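Search the archive
Search

Re: [league] Pairs rules for August, and the bye week

Zlatko, all,

Thanks for putting the draft schedule together. I have read it through twice and have answers to most of what you asked. Your message is quoted below with my replies in between.

> 1. Do we keep the pairs format at 18 ends, or drop to 15 as
> Prodberg would like? They have lost two of their older
> players and say the last few ends are hard on the rest.

Keep 18 for the first division. I would go to 15 for the second division, where Prodberg have entered both of their pairs, so that should settle it for them. The league rules allow a different number of ends by division as long as it is stated before the first match. It needs to be on the printed card as well as on the website. Two seasons ago we had a match at Gindska where one side thought they were finished and the other side was still picking up bowls.

> 2. Mujić have asked to move their home matches to a 5:30 start.
> The visiting teams have not been asked yet.

I asked three of the four captains. Two said yes. Fokent said yes if the matches can be stopped for light and the score taken at the last completed end. That is already how we do it for singles, so I see no problem. I have not heard back from Gindska. Please leave 5:30 in the draft and mark it as not confirmed.

> 3. Shots difference. After last season's mix-up I would like one
> person to add up the totals and a second to check them.

Agreed. I went back over last year's cards and got 461 shots for and 400 against for Fokent. The table on the website had the against figure wrong by nine, and it was a plain adding mistake on one card. It did not change the final order, but it could have. I can be the second person if somebody else does the first count. Cards should come in by noon the day after the match. A photo of the card is fine if both captains have signed it and the numbers can be read.

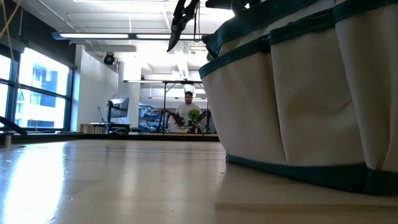

Canvas bag with outer pockets, teal trim.

> 4. Substitutes. Can a player who has already played for one club's
> second pair move up to the first pair in the same week?

The rule says no, and I would leave it alone for this season. The wording is poor, though. It says "in any one round" and the rounds do not always fit into a week, especially when a match is held over for rain. I suggest this instead:

"A player may not play in more than one pair in the same numbered round, regardless of the date on which the match is played."

If anyone has better wording, send it to the list and I will put it in. I don't want to vote on a comma like last time.

> 5. With five clubs somebody sits out each round. Prodberg has
> the bye in the last round and would prefer not to.

I tried it a few ways. Somebody has to have it. If we swap rounds 3 and 5, the last bye goes to Mujić, whose green is booked that week for a school event anyway. The swap gives Gindska two away matches in a row, and they should be asked before it goes in. I have marked it on the copy I sent you separately.

> 6. Money. We have 681 in the account and the entry fees still to
> come in. Is that enough for trophies and the printing?

Yes. Printing was 100 last year and the same shop has given me the same price. The trophies only need new plates this time. I would rather hold on to what is left than lower the entry fee, as we will need a new set of measures and a second scoreboard before long. The board at Fokent has lost its number 7s - they have been hanging a 1 with a bit of tape across it.

One thing you did not ask about. The rink numbers at Gindska run right to left from the clubhouse side, and at every other green they run left to right. Visiting pairs have set up on the wrong rink more than once. Could a line go into the notes for visitors? The notes also still have the old phone number for Mujić, and the parking directions for Prodberg describe a gate that is now kept locked. Use the side entrance by the hedge.

Corrections to me or to the list, whichever is easier. I will be away for the first part of August but will read mail in the evenings.

Vilhjálmur Thorlacius

> Please reply even if you have no comments, so I know that
> every club has seen the draft.
>
> Zlatko Stojanović

Filed under: Lawn bowls, Pairs league, Rules and schedules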